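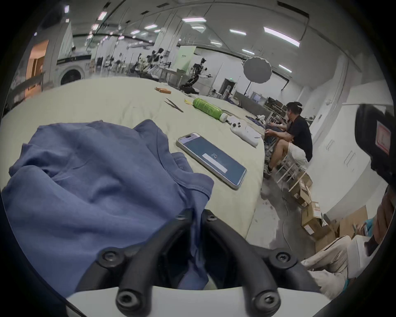 # Grorthorpe Assembly Speeches

Datasets > Politics > Regional > Grorthorpe Assembly Speeches

Overview Files Fields Sources License Contact

## What is in the collection

The collection holds transcripts of speeches given in the Grorthorpe regional assembly during one sitting period, from the opening session until the break in August. There are 740 speeches by 113 speakers. Most speakers are elected members. The others are guests who were invited to speak, for example trade union leaders and mayors of border towns.

Each speech is one plain text file in UTF-8. The file name is the speech number, and the same number is in the table `speeches.csv`.

## Why we made it

Eilidh Lindsay started the work when she was writing about the dispute over the Ljungberg crossing. She needed to know which parties changed their position after the ceasefire talks, and the official record could only be read page by page. Lorna Paterson joined later and wrote the program that divides the record into single speeches. We think other people who study regional parliaments can use the result, so we publish it.

## Fields

- `id`: number of the speech
- `speaker`: name as printed in the official record
- `party`: party or group on the day of the speech; empty for guests
- `role`: member, minister, chair or guest
- `topic`: one of the topic labels explained below
- `lang`: language in which the speech was given
- `translated`: yes or no
- `text_file`: path to the transcript

If a member moved to another party, the old speeches keep the old party. Please be careful with this when you group by speaker.

## Topic labels

The labels are `border`, `security`, `budget`, `elections`, `prisoners`, `foreign` and `other`. One speech has only one label. When a speech was on two topics, we took the one in the title of the agenda item, even if the speaker soon left it and talked about something else. This happens often in the debates on the budget.

To check the labels, we each read the same 100 speeches and labeled them separately. Where we did not agree, we talked about the speech and wrote down the decision in `notes/labels.md`. Most of the disagreements were between `border` and `security`.

## How the text was prepared

The official record was scanned and read with the Ploro text recognition tool. After this we corrected names, dates and party names by hand. Remarks of the stenographer, such as applause or shouting from the benches, stay in square brackets. Interruptions by other members are not separate speeches. They stay inside the speech that was interrupted, on their own line.

Translated speeches were translated by the assembly office. We did not change these translations, also when the English is a little strange.

## Known problems

- 3 speeches from the evening debate on the prisoner exchange have missing pages. They are marked `[page missing]`.
- Closed sessions are not in the collection.
- The speaker field sometimes has a title and sometimes not, as in the record.
- The chair's short procedural sentences were removed, except when the chair gave a longer statement.
- Statements given to the press outside the chamber are not included. Some of the most quoted lines on the Ljungberg crossing were said there, so you will not find them in this collection.

## Use

The files can be opened with any text editor. To load the table in Pavex, choose semicolon as the separator and turn off automatic dates.

You may copy and share the collection if you name the source. Please do not publish a single sentence from a speech without the speech number.

## Contact

Corrections are welcome. Write the speech number, the line, and what the record says. Eilidh answers questions on labels and sources, and Lorna answers questions on the files.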